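An Afternoon at Rillero, Where the Future Is Tidying Up

I went to the Rillero open house in March with one selfish question: can I stop doing housework yet?

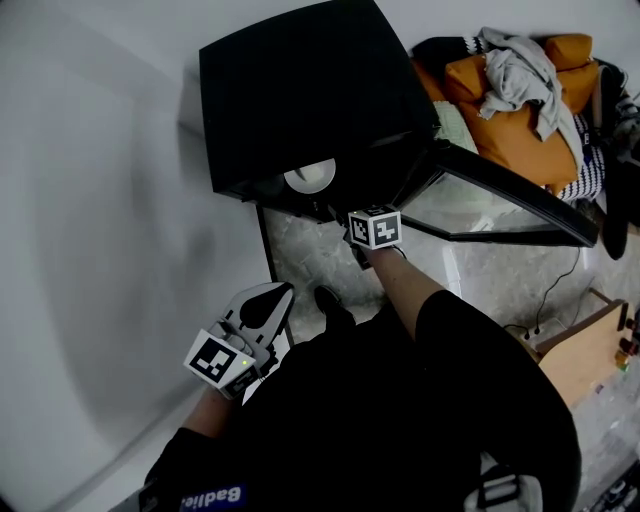

Sherif Nasr, who had the job of walking 11 of us through the building, has clearly been asked this before. "Define housework," he said, and opened the door to the practice rooms.

A lot of the work at Rillero is still done by people. They wear the trackers, hold the grippers and go about ordinary chores at home so that the machines will have something to copy later. Sherif told us the library stands at 2,440 recorded chores. Of those, 700 involve moving furniture or picking things up near it, and I have never felt so close to being a data source.

Then came the robot, a Zervas arm on a wheeled base. Its task was to put a sock in a drawer. It studied the sock for longer than I have studied some contracts. It got the sock in, shut the drawer on it, and received real applause. Diễm Ngô, who trains it, said folding a shirt works in 50 percent of attempts, which beats my teenager.

I asked about side tables. Lifting one to clean under it takes a person two hands and no thought. The arm can't do it at all, Diễm said, and stairs are a topic for another year.

Coffee was served at four, by a man named Bình Lý. I drove home and vacuumed.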